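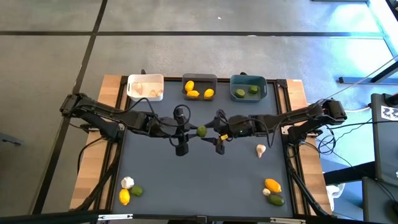
Ginger and lemons in their bins.

Fallero Walks is looking for two walking guides for the coming season

We are a small company for guided walks and village visits in the hills behind Jernura. Our guests come in groups of up to 10 people, and most of them stay in the area for three or four nights. For the season that starts in April we need two more guides who can lead the day walks in English.

The work

You will meet the guests at our office at 8:30 in the morning and bring them back before 5 in the afternoon. The two routes you will learn first are the Biltonon ridge path and the old mule road to the mill. Both include a stop with a family who cooks lunch, and you will translate at the table. It is a long lunch, and the guests ask many questions about farming, prices, schools and weddings. You do not need to know everything, but please do not invent answers.

On some days there is no walk, and then we ask guides to check the path signs or help with the bookings.

What we ask from you

Good spoken English. Another language is welcome, above all German or Dutch.
A valid first-aid certificate, or the will to take the course with us in March (we pay for it).
You can walk six hours with a backpack and still be patient at the end.
A driving license for a normal car.

Experience as a guide is useful but it is not necessary. One of our best guides was a baker before.

What we offer

A seasonal contract from April to October, with five working days in the week. Lunch on walking days, rain jacket and boots are paid by us. For guides who come from far away we have two rooms in the Sundqvist house, ten minutes by foot from the office, at a low rent. New guides walk together with an experienced colleague until both feel it is enough.

How to apply

Please write one page about yourself and tell us about a walk you know well. Send it with your CV to Violeta Benítez at the Fallero Walks office, post box 263, Jernura, or bring it in person between 9 and 12 in the morning. Applications are open until the end of January. We answer every letter, but in December it can take us a little longer.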